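# Kelham Catchment Rainfall Records

Daily rainfall totals from the Kelham and Ponditz gauging sites, released for research and teaching.

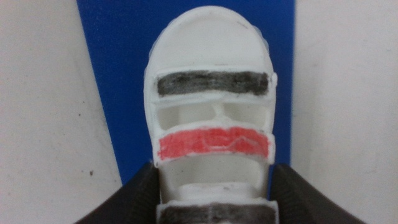 *Masilela*

## Contents

- `daily.csv`: site, date and total in millimetres
- `sites.csv`: elevation and land cover for 3 sites

## Collection

Gauges are read at 9 am. Totals over 200 mm are flagged for manual review. Gaps longer than 2 days are left blank and are not interpolated.

## Corrections

Errors should be reported to the Busa data office. The file is revised each November.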